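News from the pond group

In April we started the frog and newt count at Womden pond again. The water is still cold in the morning, but over 100 clumps of frog eggs are already in the shallow side, near the reeds. Please do not move them to your garden pond, even if you have a good place for them.

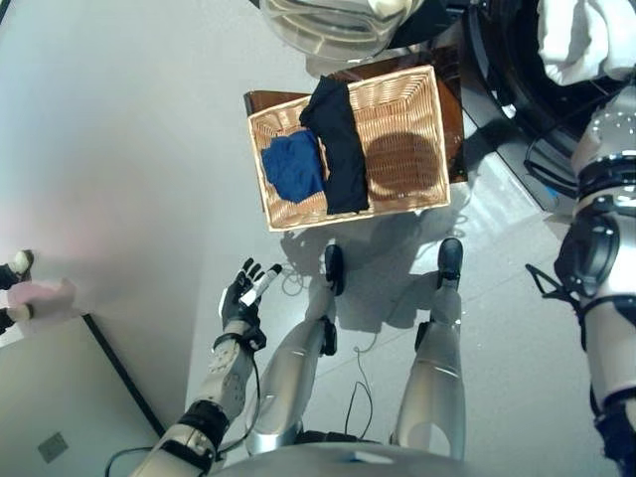

Newts hide in the daytime, and they like a dark corner with something soft above it. If you want to give them a winter place at home, put flat stones and old leaves on one side of a box and leave the other side free. My own basket has cloths folded on the left and nothing on the right, and I think of the newt box in the same way — one half full, one half open. Ours at Bakalis Lane had five newts in it last winter. 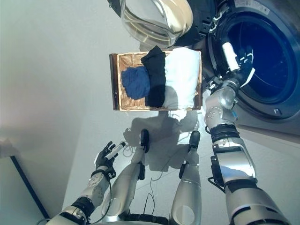

The path from Nemgate to the pond is open again, but the lower part is muddy, so please come with good boots. We meet at the gate at 17:00 and walk slowly to the water. Bring a flashlight with a weak light, because a strong one disturbs the animals. If you find a toad on the road, carry it across in the direction it was going — it knows the way better than we do. Wash your hands before and after.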